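Chapter 4

Picking Things Out of a Bin

What you will learn in this chapter

How to plan a picking task before you write any program
How to choose objects which make a fair test
How to keep a record of attempts that another team can read
When to stop the arm and think again

4.1 The task

In the first three chapters your arm moved between points that you had taught it. Every object stood in a known place, and the program did not need to ask where it was. From this chapter the objects lie in a bin, in any position, and your team must decide how the gripper should go to each of them.

This is the task which our student teams in Skarkport receive at the beginning of their second term. We call it the Zamora task, after the room where it was first set. A team has one arm, one gripper, one bin and a mixed group of objects. The team must take the objects out one after another and put them down in a second place without dropping them. It sounds like a small job. Most teams need the whole term for it.

You do not need a large industrial arm to follow the chapter. The same exercises were tried with the small Fostum training arm, and where the steps are different we say so. The Fostum arm can lift 900 grams together with its gripper, so the heavier objects must be left out.

4.2 Choosing the objects

New teams like to begin with cubes. Cubes are useful for one lesson, but they teach a gripper very little. A good group of objects has different shapes, different surfaces and different weights. Take things from a kitchen, a bathroom and a toy box, and include at least one thing that you believe will be difficult.

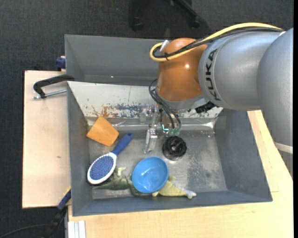

A brush, for example, can be held by the handle or by the head, and these are two different problems. The handle is narrow, and if the fingers close too far from the middle, the brush turns in the grip. A bowl gives another kind of trouble. From above, the fingers can take it by the rim, but only when there is free space on both sides of the wall. If a toy lies against the bowl, the team must decide which of them should be moved first.

Shiny and clear surfaces need special care. A depth camera may return no value for them, or a wrong one, and the program then believes that there is a hole where there is an object. Remember that the bin can be shiny too. Before the first attempt, record one measurement of the bin with nothing in it and keep it with your notes. You will use it in section 4.5.

4.3 Before the arm moves

Fix the bin to the table. If it slides by even 2 millimetres during a pick, your later measurements do not agree with your earlier ones. Clamps are better than tape. Check them again after lunch – this is the time when our teams find them loose.

Look also at the cables and hoses. Move the wrist slowly by hand control to the lowest point of the bin and to each corner, and watch whether something pulls or touches the wall. One team in Teltska lost a full Monday to a hose that was long enough for three corners and too short for the fourth.

Agree who holds the stop button. This person does not type, does not write notes and does not help with the objects.

4.4 Keeping the record

One round is 25 attempts. For each attempt write down the object, the place where the fingers closed, and the result. Use only these words for the result: picked, dropped, missed, stopped. If you want to explain more, there is a column for remarks at the right side of the sheet.

Do not mix the objects again in the middle of a round, even if the last ones are lying badly in a corner. Those are the attempts from which you will learn most. The Skarkport teams now have 2,000 attempts in their shared record, and the corners take up more of the remarks than all other places in the bin.

Exercise 4.1

Choose six objects from your home or classroom. For each one, draw the two places where you would let the gripper close. Exchange the drawings with another team and compare them before you continue to section 4.5.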